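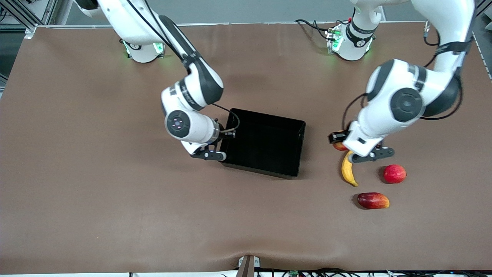
Predar, on reading the first draft of this section, wrote in the margin that nobody should be allowed to say "diverse demonstrations" unless they can state what was varied and by how much. We have kept the remark in view while rewriting, and the phrase appears nowhere else in the paper.

4.2 Gathering the demonstrations

The task is putting fruit into a black bin with two arms. It was picked for being dull. A task that people find interesting tempts them to show off, and an operator who is showing off produces beautiful examples that no policy can copy. With fruit and a bin, most of our operators had stopped trying to impress anyone by the second session.

Each demonstration begins with the bin and the fruit set out by hand on the table. We asked operators to place things "as they would fall", an instruction that turned out to mean a tidy row to one person and a heap to another. From the third session on we used a deck of printed cards instead. A card gives the angle of the bin, the side it stands on and a rough spread for the fruit, and leaves the rest to the operator's conscience. The cards were shuffled before every session and never reshuffled within one, so that a disagreeable layout could not quietly return to the bottom of the deck. It did so anyway on 6 occasions, all of them late on a Monday.

Operators drive the arms through the Skandent interface, with the right hand steering the right arm and the left hand the left. Which arm takes which piece is not laid down. We had assumed that people would use the nearer one. They mostly did, but some preferred to reach across with their favoured hand, in the manner of a guest who wants the last potato and will not ask for it to be passed. These reaches are slow and occasionally end with the two arms in each other's way. We kept them all the same. A learner that has only seen good manners does not know what to do when it finds itself halfway across the table.

Views are stored from a fixed camera and from cameras carried near the grippers. The fixed view gives the layout of the whole table and loses a good deal of it whenever a hand is lowered over the fruit. The wrist views have the opposite failing: they see the next piece very well and may have only part of the bin, or none of it. Figure 3 gives one of each.
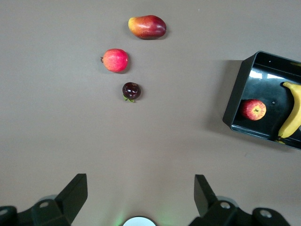

Figure 3. Views from the fixed camera (first) and from a gripper camera (second), taken at the same station. The order of the two carries no meaning.

We began with 117 demonstrations and kept 67. The loss is larger than we would like and deserves an account. Most of the rejected ones were cut for timing faults, where the stored commands and the stored pictures drifted apart until the gripper appeared to close on things out of pure optimism. Others were cut for long pauses. A person who stops to think leaves behind a stretch of perfect stillness, and early versions of the policy learned this part of the job faster than any other, holding both arms over the table with an air of great reflection.

Dropped fruit was not a reason for rejection. If the operator picked the piece up again, the whole attempt stayed in, drop included, and was given a separate label so that its effect could be measured (Section 5.3). If the piece left the table, the attempt was stopped there and set aside.

Labels were added afterwards in Astonel by 2 readers working apart. They marked the start of each reach, the closing of the gripper and the release. They agreed closely on closing and release, and hardly at all on where a reach begins, a question on which both held firm views. We report results using the later of the two marks. Using the earlier one changes the figures in Table 2 very little, though it did prolong the discussion.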